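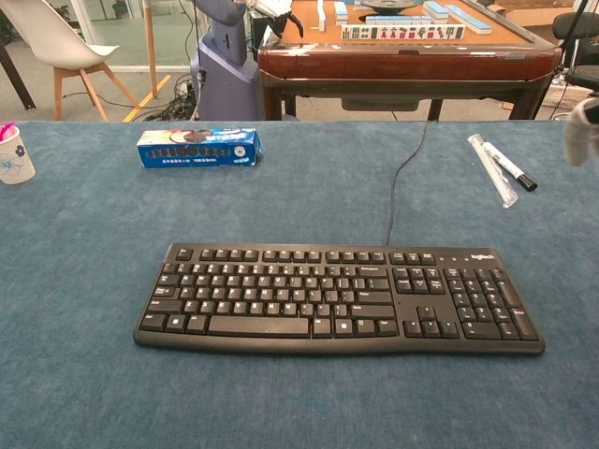 The number proves less than the paper thinks it does, according to a reader's comment under the preprint, and when I put that to the lead author of the Sollico study she didn't argue for as long as I'd expected.

"It's a fair comment," she said. "I'd have written it differently myself if I had been the reader."

The claim is easy to state. Her group at Avden trained a robot policy on chest-camera recordings of people clearing and setting up ordinary tables: keyboards, markers, snack boxes, paper cups. They used 800 recordings. The robot then picked the right object and put it where it was told in 80 percent of trials. A policy trained the usual way, by steering the arm by hand, needed 500 demonstrations of its own to get there, and those take far longer to collect.

I asked what counted as a success. She had the answer ready, and I liked it less than the headline.

"The object has to end up inside the target area and stay there when the hand lets go. We don't score how it got there. If it drags the marker across the cloth for a while first, that's still a success."

So a drag is a pick? "In the table of results, yes. In the appendix we split them."

I went to the appendix. The split is given for the markers and the cups but not for the keyboard, where I would most want it. A keyboard is wide and flat, and it has a cable on it. She said the cable runs were scored by a different person in February, before the rules were settled, and the group chose to leave them out of the breakdown. They are still in the total.

"We should rerun those," she said. "I've said so in the group."

Then there is the cloth. Every trial in the main result took place on felt, which grips things a little and keeps them from sliding. On a bare tabletop the team ran 18 trials and reported them in one sentence, without a rate. I asked for the rate. She said it was "lower, and too few to hang anything on." I asked whether 18 was too few because they had stopped. "We stopped because the Ornon hand was needed elsewhere. I know how that sounds."

What she defends without giving ground is the camera position. Earlier work put the camera on the head, and people look away from their hands all the time. "At the chest you get the table, whatever the person is thinking about. That part I'd bet on."

She may be right. The comparison with head cameras uses the Farooqui recordings, made in other rooms with other objects, so the camera is one of several things that changed. She agreed with that too, and said a matched set is being recorded now. The revised preprint, dated 15/11/2024, doesn't include it.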